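4 Setting up the Toltby two-tier shelf on a table

4.1 Preparing the tabletop

1. Clear the section of table where the rack will stand.

2. Wipe the surface with a damp cloth, following the grain, then dry it. Do not use scouring pads on light wood. 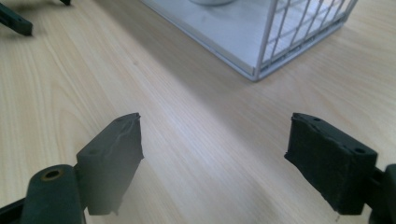 3. Check the surface for grit before placing the rack. Grit under a wire foot will scratch the wood when the rack is moved.

CAUTION: Do not slide the rack. Lift it with both hands by the lower frame – never by the rail.

4.2 Positioning the rack

1. Place the rack toward the back of the table with the open side facing you.

2. Press down on each corner in turn. If the rack rocks, turn it end for end and repeat the check.

3. Lay one flat panel on each tier. The panels must rest level on the wire.

4. Leave at least 27 cm of free table in front of the rack for handling cups and plates.

4.3 Loading

Load the lower tier first. Mugs are stored upright, one layer only, with the handles pointing to the right. A steel mug with a coated handle may be set down on the bare wood in front of the rack before it goes onto a shelf.

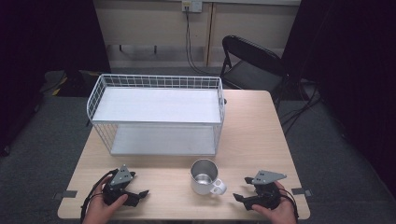
Mugs larger than 500 ml go on the lower tier. Glasses and other light items may go on the upper tier, inside the rail.

NOTE: The upper panel holds a maximum of 2 kg. Spread the load evenly – a heavy item at one end can lift the opposite foot.

4.4 Care

Wipe the wire and panels with a soft cloth. Dry the underside of both panels before refitting them. For replacement panels, contact Kellov and quote part 700.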